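Bedding and Linens, Session 6 handout
Summer beds: tile mats, thin covers, folding small pieces

Instructor: Shih-chieh Chiu
Bring this back next time, we fill in the last page together

Leftover from last session
Fitted sheets — people still fighting the corners. Tuck one corner inside the other, smooth, then do the other pair. Practice at home. Will check.
Wash labels quiz moved. Read the Sarmiento packet, first half only. Skip the pages on wool.

1. Why a tile mat

Hot nights, cotton holds warmth against the back. Bamboo tile feels cool to lie on and air gets through the gaps. Goes on top of the sheet, not under. Sheet stays on to protect the mattress and stop the mat sliding.

Small tiles bend and roll. Big slats don't, and they pinch. If you have long hair or hairy arms you already know about pinching. Look at the gaps before you buy: narrow and even is good, wide ones grab.

The Gustik sample in the cupboard has 1,986 tiles according to its tag. Tag could be wrong, don't count them. The Drasness one says more than 2,000 and is a bit heavier to lift. Both fit the same bed.

2. Laying it out

Strip bed to the bottom sheet. Smooth sheet first, a wrinkle under tile you will feel all night.
Unroll from the head end. Do not throw it open like a blanket, cords snap.
Square it to the long side of the bed, then check the foot.
Leave a strip of sheet showing at the edges. Mat hanging over a side gets sat on and the cord goes there first.
Wipe with a damp cloth, with the grain. Dry cloth after. Wait until it is realy dry before anyone lies down.

New mat: wipe twice. Some shed dust from the factory. Check edges for splinters with an old stocking, if it snags, sand that spot lightly.

3. The bed as a work surface

Most homes have no folding table. Bed is the biggest flat thing in the room so it gets the laundry. Fine. A mat makes it firmer than a quilt would, folds come out flatter.

Watch for:
— zippers and hooks catching in the gaps, fold those pieces somewhere else
— dark items wet from the wash, color can get into the tile
— heat. No iron straight on bamboo. Board, or a thick towel folded double at the very least.
— piles. Keep the to-do pile at one side and the done pile on the chair, otherwise they grow together and you refold everything

Sit if you can. Backs get tired bending over a low bed. Sixteen pieces is a good practice batch, see homework.

4. Small soft pieces (pillowcases, hand towels, light tops)

Lay flat, long side toward you.
Smooth from the middle out with the side of the hand.
Find the top corners. Corners first, always. If the corners match the rest mostly follows.
Fold in thirds the long way, then half, then half again if the shelf is shallow.
Thin cotton: leave the last fold loose, it creases otherwise.
Pillowcase: open end goes inside the fold so the stack has clean edges.

Matching sets — put the whole set inside one of its own pillowcases. Feneo storage bags do the same job, cost money.

Pink cloth and tile mat, same bed in both:

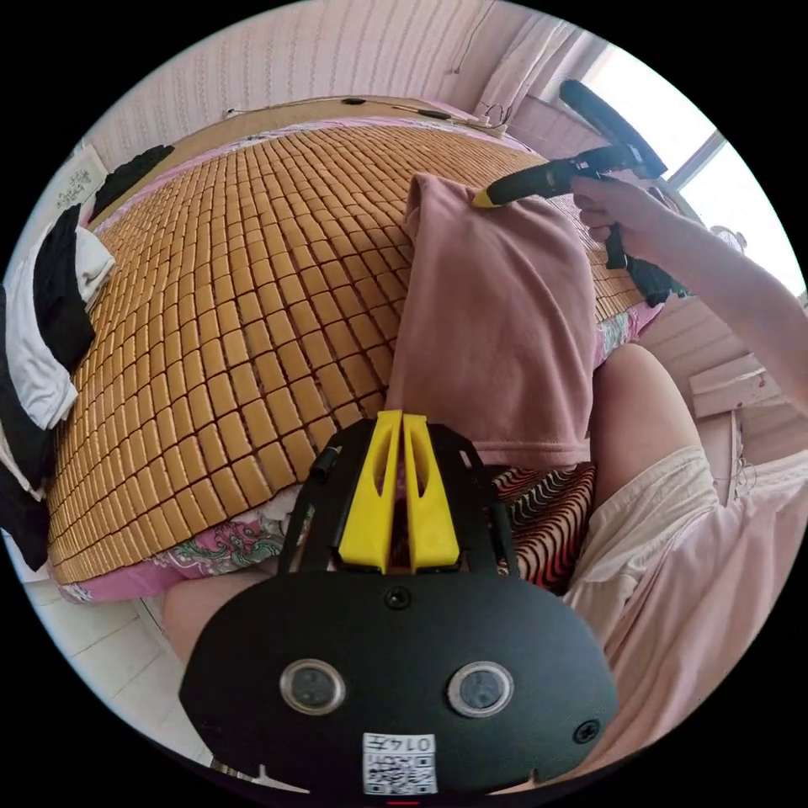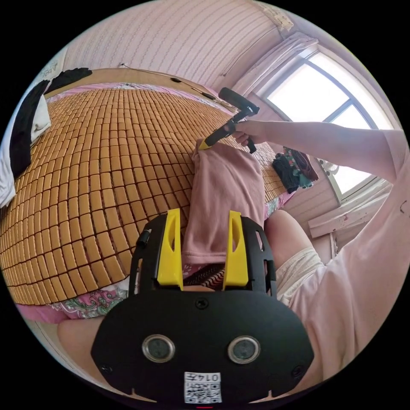
5. Putting the mat away

End of the warm months, September where I live, you judge.
Wipe down both sides. Back side too, people forget the back.
Dry in shade with moving air. Full sun makes tiles brittle and fades the honey color.
Roll, never fold. Tiles outward so the cords are not crushed.
Tie with cotton tape, two places, snug but not tight.
Store upright in a cloth cover, closet corner is ok. Plastic traps damp and then you get mold spots, which you can sometimes get off with diluted white vinegar. Test on a back corner first.

Broken cord: knot it the same day. One loose tile becomes a row.

Homework
Fold 16 small pieces, any kind, and stack by size. Bring the stack if you can carry it, or just the three neatest.
Write down what your own bed has on it in June, layer by layer, mattress up.
Read Sarmiento second half. Pillow fillings, there will be questons.

Next session: quilts, airing, and what to do with feathers.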